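Clultidow Boards » Arms and Grippers » Kits and Parts

Thread: Vainio printed gripper housings, worth it over stock?

gantryrat
Looking at the Vainio two-arm upgrade kit. It's 221 for the pair of housings with the fingers and both cables, and you supply the screws. My stock jaws work but the left one has play in it that I can't tune out. Has anyone run these for longer than a weekend? The store page has one review and it's a shipping complaint.

mossyoak_bench
I've had the kit since July. Fit is good. The screw holes lined up on both arms and I didn't have to ream anything. The fingers are thin, so you can get at small stuff on a crowded surface without knocking over what's next to it. My complaint is the cable. It leaves the housing in a big loop and if you rotate the wrist far enough it drags on the arm. I put two hook-and-loop ties on it and that mostly took care of it.

Luvo_fan
For that money I would get the Luvo set. Metal body, and the cable runs inside. I know it costs more. Printed parts creep if you leave them clamped under load.

mossyoak_bench
Mine haven't crept. I run 5 hours on a normal day.

Luvo_fan
Give it a year.

tablesaw_ned
The Luvo set is heavier and you feel it out at the end of the arm. I had to drop my speed to stop the overshoot. I sent mine back and Trevach took a restocking fee, so read their return page before you order from them. I don't agree that metal is automatically better here. These are light-duty arms.

gantryrat
Good to know about the weight. What I do is table sorting: boxes, bags, loose printed parts. Nothing heavy. How do the thin fingers do on snack bags and other crinkly packaging?

mossyoak_bench
Bags are hit or miss. If there's a raised edge or a seam you can usually get it. A bag lying flat slides away from you. Small boxes are easy. Flat labeled packages I have to tip up with one arm and take with the other, and that's slow.

hexkey_annex
Long-time reader, I run two arms on a black base. Vainio's support answered me in a day when I was short one cable, and the replacement came with no argument. The manual is poor. It covers the left and right housings on the same page and the drawing is too small to tell them apart. Ask them for the PDF, part no. 2312, it has larger drawings.

Luvo_fan
A manual you have to ask for is a mark against it in my book.

hexkey_annex
Sure. I still kept the kit.

pallet_jack_b
My setup with the light blue housings on both sides. Table is the usual mix, with black printed brackets and rails piled in the middle and a couple of snack bags around them.

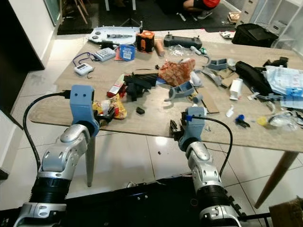 Last edited by pallet_jack_b on 09/08/2023

The right housing is the smaller of the two, so don't order a second left one as a spare and expect it to swap over. I start with the boxes and leave the clear plastic bags for the end. I've logged 168 sessions on this kit and replaced one set of fingers.

gantryrat
That helps. The cable loops look bigger than they do on the store page. Do they catch on anything?

pallet_jack_b
The right one did when I ran it close to the side of a carton. I keep cartons farther back now.

tablesaw_ned
You could shorten that cable. It's a standard connector.

pallet_jack_b
You could, but Vainio told me that voids the warranty on the housing. I'd use ties like mossyoak does.

Luvo_fan
Still say internal routing is worth paying for.

gantryrat
Ordered the Vainio kit and a spare set of fingers. Does anyone know what length screws it takes? The listing gives the thread size and nothing else.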